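Zevora双箱采集套件用后感：数据是攒下来了，可信的没有那么多

分类：设备与工具 / 抓取学习
发表于八月

先把立场摆在前面。我对“装上就能自己攒数据”这类产品一向不太信，这次是组里Natália Henriques坚持要试，经费也是她那边出的，我负责装、负责盯、负责跟厂家来回写邮件。所以下面的话偏挑剔，请各位自己打折扣。

套件的正式名字叫Zevora双箱自主采集套件，我们拿到的是不带机械臂的版本。包装里有一台控制主机，一个固定机位的相机支架和配套相机，一套标定板，几根线，以及软件授权。机械臂、夹爪、料箱、桌面都要自己准备，箱子怎么固定手册里给了建议尺寸，没有给零件。这个价位连夹具都不配，我觉得说不过去，Natália觉得大家实验室里都有，犯不着多花钱买一份。

它做的事情很简单：前箱放一堆杂物，机械臂一次次去抓，抓起来就挪到后箱；前箱空了或者连续失败到一定次数，两边的角色对调，继续抓。每次尝试存一组图像、关节轨迹、夹爪开合宽度和一个成败标签。攒够了拿去训练抓取模型，模型再放回来接着抓。思路很老，写过论文的人都知道，Zevora卖的是把这些环节串起来、让人可以走开。

我关心的也就是最后这几个字：人到底能不能走开。

一、安装和标定

宣传页上写“一个下午完成部署”。我们用了将近一周，其中有两天是在等一根转接线，不能全算在它头上。剩下的时间主要花在标定上。

手眼标定的向导做得还可以，步骤清楚，每个姿态拍完会立刻告诉你这张能不能用。问题在于它给的误差指标只有一个总数，绿色就算通过，红色就重来。我们第一次是绿色，跑起来发现夹爪在箱子远端总是偏，近端又正常。把原始数据导出来自己算了一遍，才看出远端那几个姿态的残差明显偏大，被近端的好数据平均掉了。这种事情软件完全可以画一张分布图，它没有画。

给支持邮箱写信，回复很快，内容是请我们重新标定。我们重新标定了，还是绿色，还是偏。后来自己在远端多加了几个姿态才压下去。向导默认的姿态集中在相机视野中央，真要抓角落里的东西是不够的，手册里一句提醒都没有。

工作区边界的设定倒是值得夸一句。它让你拖着机械臂沿箱口走一圈，自动生成箱壁的碰撞模型，箱壁留多少余量可以单独调。比我们以前在Burkinel那套系统里手敲坐标省心得多。只是余量的默认值太保守，后果留到下面再讲。

还有一点，箱子和桌子的相对位置一旦标好就不能再动，软件不会检查箱子有没有挪位。夹爪偶尔会蹭到箱壁，蹭多了箱子会一点点走。请务必把箱子夹紧，并且在台面上做记号，隔几天看一眼。这话应该由厂家写在手册第一页。

二、“无人值守”值守了多久

宣传页的说法是每天1000次尝试，连续运行60小时无需干预。

先说速度。单看节拍，每天1000次做得到，我们有几天还超过了。可是它把“尝试”定义得很宽：手臂下探、夹爪闭合、抬起，就算一次，至于下面有没有东西不管。刚开始用随机策略的那段时间，大量的尝试落在空地板上，夹爪闭上，什么都没有，标签记为失败，继续。这样的负样本一开始有用，攒到后来就只是占硬盘。软件里有一个“跳过空区域”的开关，默认关闭，藏在高级设置的第二层。我猜默认关闭是为了让每天的次数好看，当然这只是我猜。

再说连续运行。60小时我们从来没有跑到过。最长的一次是周末，周一早上来看还在动，我很高兴，再看日志，发现后半段一直在对着同一个位置反复下探。它没有停，所以按厂家的定义不算中断；可是对我来说，从它开始空转的那一刻起就已经需要人了。

停下来的原因五花八门，比较常见的是物品掉到箱外、夹爪卡住软的东西甩不掉、还有物品滚到箱角之后夹爪因为余量限制够不着。掉到箱外这一条最烦，软件只看箱内，东西少了它不报，只是觉得箱子越来越空。我们有一次后箱已经没剩几样，前箱也没有，去地上找才找齐。

Tudur Howells给它写了一个小脚本，每隔一段时间比对两个箱子里的物品总数，少了就发消息到手机上。脚本很短，写完当天就用上了。我把这个建议连同脚本一起发给了Zevora，得到的答复是“已转给产品团队”。

三、物品会往一边跑

用过箱式采集的人应该都熟悉这件事，第一次用的人往往想不到，所以多写几句。

从箱子中间抓走的东西总是比较容易，剩下来的自然就是靠墙、靠角的。再加上失败的抓取会把物品往外推，推到墙边就停住了。时间一长，容易的那部分空间空着，难的那部分越堆越密。如果采样还是在整个箱底均匀撒点，大多数下探都会打在空处；如果采样只盯着有物体的地方，又全是贴墙的姿势，而贴墙的姿势偏偏被那个保守的余量挡在外面。

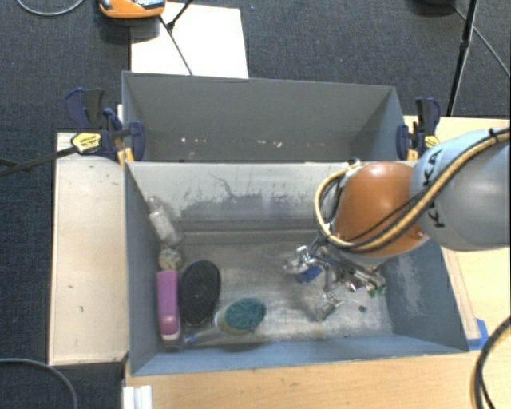
前箱里的物品都聚在左侧，透明瓶斜靠在左壁靠后角的位置；夹爪伸在箱子的右半边。后箱看上去是空的。

Zevora的说明书里有“自动搅动”功能，说是夹爪会伸到箱底横扫一遍，把靠墙的东西拨回中间。我们打开用了。对付球这一类会滚的东西还行，轻轻一碰就走，就是走到哪里说不准，经常是从左墙滚到右墙。对付瓶子就差很多，夹爪进不到瓶子和墙之间，只能从外侧扫过去，结果压得更紧。扁的、长的东西贴着墙躺平以后，基本搅不动。

搅动的频率也只能按次数设，每隔多少次尝试搅一次。我想要的是按状态来，看见东西都挤在一边就搅，散得开就别搅，省得白费时间。相机明明一直看着箱子，判断这个并不难。论坛里有人说下一版会有，我等着看。

最后我们的办法很土：每天早上来的人伸手进去把东西拨匀，顺便换几样。前后用不了多久，效果比自动搅动好得多。只是这样一来，“人可以走开”又打了一个折扣。

余量的问题也是自己改的。把默认值减到一半以后，靠墙的物品能抓到一部分，代价是夹爪蹭墙的次数变多，箱壁和箱底会留下痕迹。箱子本来就是耗材，我不心疼，可是夹爪指尖也在磨，这笔账厂家的成本计算器里没有列。

四、标签

前面那些毛病都可以靠人手补上，标签的毛病补起来就费劲了，我认为这是整套东西最大的短板。

成败判定用两个信号：抬起之后夹爪宽度有没有大于某个阈值，以及抓取前后两张图的差异。两个信号都说成功才算成功，有一个不同意就算失败。听起来严谨，用起来有两类错误很成规律。

一类是薄的、细的东西。夹住了，宽度低于阈值，判失败。纤细的透明塑料件尤其惨，宽度信号说没有，图像差异也看不太出来，两边一起冤枉它。另一类是钩住、带起来的。手指没有真正夹在物体上，只是挂着一缕软的东西抬了起来，宽度够，图像也变了，判成功。拿这种样本去教模型，模型学到的是往毛线似的东西上戳。

为了弄清楚错得有多厉害，Natália从攒下来的记录里抽了一批出来，用Zoubi的标注工具一条一条人工看，翻案的有232条。我不打算在这里给比例，因为抽的时候有意多抽了可疑的，算出来的数字对Zevora不公平。可是错误高度集中在特定物品上，这一点无论怎么抽都看得出来。均匀的噪声模型还能扛一扛，集中在透明物和软物上的噪声，等于系统性地告诉它：这些东西别去抓。

我们确实看到了这个现象。第一轮模型放回去之后，对有颜色的硬块很积极，对透明的瓶子几乎不碰。瓶子留在箱子里越久，新数据里关于瓶子的成功样本就越少，下一轮更不碰。自己攒数据、自己训练的系统最怕这种圈子，而软件从头到尾没有任何提示，仪表盘上的成功率曲线还在稳稳往上走，因为它专挑会的抓。

那条曲线我建议谁都别拿去做汇报。Tudur做了一张按物品分开的表，贴在墙上，看着难受得多，也有用得多。Zevora的仪表盘不支持按物品统计，理由是系统“与物品类别无关”。训练的时候可以无关，检查的时候总得有关吧。

深度相机看透明塑料看不准，这不是Zevora一家的毛病，换谁都一样。可是产品页上那段演示视频里就摆着透明杯子，夹得又稳又快，看的人难免产生误会。我问过演示用的是什么策略，对方说是“经过调校的模型”。调校了多久，用了谁的数据，没有下文。

五、物品包

我们另外买了Reltwood的日用品物品包，Zevora的销售推荐搭配使用，买的时候有一点折扣。

不推荐。里面的东西太规矩，大小差不多，重量差不多，形状大半是块和圆柱。抓了两天模型成功率就很漂亮，换上从家里和杂货店随手拿来的东西立刻露馅。后来箱子里放的基本都是自己凑的，瓶子、小球、刷头似的东西、搓澡用的那种一团的、杯子之类，越杂越好。Reltwood那一包留下来做回归测试，这个用途倒是合适，每一件都能再买到一模一样的。

自己凑的时候，有几样事情吃过亏以后才注意：带盖的瓶子先把盖子拧死；会掉毛的东西隔天就清一次夹爪；颜色不要全选鲜艳的，不然图像差异那个信号会显得比它本来可靠；太重的别放，掉下来砸箱底，相机支架跟着抖，后面几张图都是糊的。

说到支架，单独提一下。配的这个支架刚性一般，放在和机械臂同一张台子上会跟着晃，单独立在地上好很多。手册里两种装法都画了，没有说哪种好。

六、数据格式和导出

这一节本来以为会骂得最凶，结果还行。

每次尝试一个文件夹，图像是普通的无损格式，轨迹和夹爪信号存成一张表，时间戳对得齐，字段名看得懂。没有加密，没有非要联网才能打开的怪格式。在我用过的同类产品里算是厚道的，Burkinel那边至今还要通过它自己的查看器导出，导一次等半天。

小毛病有两个。失败的尝试默认只存首尾两张图，中间过程丢掉，想事后查为什么失败就查不到，要在设置里手动改成全存，硬盘请买大一点。另外，软件升级过一次，升级以后夹爪宽度的单位悄悄变了，更新说明里没有写，我们训练到一半才发现新旧数据混在一起。这件事我到现在还有点生气。对方后来补了一条说明，也道了歉，但那几天的训练没有人赔。

标签可以改，这是好的。改完之后原标签仍然保留，谁改的、什么时候改的都有记录。我们那232条就是这样写回去的。批量导入的接口文档写错了一个字段，照着抄会报错，把字段名换成导出文件里的那个就好。

七、用了六周以后

写到这里，套件在我们这儿断断续续跑了六周。抱怨归抱怨，机器还开着，也没有人提议退货。

值得肯定的部分：主机稳定，一次都没有死机；急停和恢复的逻辑做得谨慎，半夜出事也就是停在那里，没有伤过东西；双箱来回倒的流程确实省掉了人工复位，以前单箱抓完要有人倒回去，现在不用。数据的量是有的，拿去做预训练，或者拿去教新来的学生怎么看数据，都够用。

不肯定的部分，上面说得够多了。如果把每天拨物品、捡东西、清夹爪、复核标签的时间加在一起，我们每天花在它身上的人工大约60分钟，有问题的日子更多。和宣传里的“无需干预”差得很远，和完全靠人遥操作一条条采相比，又确实省了不少。值不值，要看你原来的办法是什么。

Natália的看法比我乐观。她认为标签问题可以靠自己训练一个判定模型来解决，人工复核过的那批正好做种子，几轮以后就不用看了。我的疑问是，判定模型看的还是同一台相机的图，透明的东西它凭什么看得见。这个我们还在争，她已经开始做了，做出来如果有效我会回来改这一段。

Tudur的意见比较实际：别买授权里的“策略优化”附加模块。我同意。那个模块试用期内我们开过，说不清它到底优化了什么，关掉以后成功率看不出变化，而且它会往配置里写东西，关掉也不还原。

给考虑购买的人几条建议，按我认为的轻重来排。

谈价格之前，先要一份未经挑选的原始采集记录，连续的，带失败的，自己看上一个小时。我们没有要，后悔。

问清楚“尝试”怎么算，空抓算不算，搅动算不算。报价单上如果写着每天1000次，请他们在旁边写明有物体接触的占多少。

自己准备料箱和夹具，多备几个同型号的箱子。夹具要夹在不影响手臂下探的位置，夹之前让手臂空走一遍四个角。

物品自己凑，不要买配套的。

标定做完之后，在箱子最远的角放一个小东西，手动让它去抓几次，抓得到再开始正式采。

预算里给人工复核留出时间。对外写文章的话，请把复核前后的标签差异一起报出来，别只报总量。

评分的话，硬件可以给到良，软件流程及格，自动标签不及格，宣传页我就不评了。

评论区

读者留言：请问失败样本全存以后，一天占多少硬盘？
作者回复：跟分辨率关系太大，报数字会误导你。先按最高分辨率跑一个上午，看涨了多少再推算，然后买大一号。

读者留言：我们也是双箱，换了吸盘之后靠墙的问题好了很多，作者有没有试过？
作者回复：没有试过。刷头和那种一团的搓澡球恐怕吸不住，我们箱子里这类东西不少，所以一直用夹爪。你们如果有按物品分开的结果，欢迎发来看看。

读者留言：Zevora的人联系过我，说下个版本的标签判定会加入称重。
作者回复：也跟我们说过，说的时候是某个星期三的电话会，没有给日期。加称重我支持，箱子底下要装什么、原来的夹具还能不能用，问了，还没有答复。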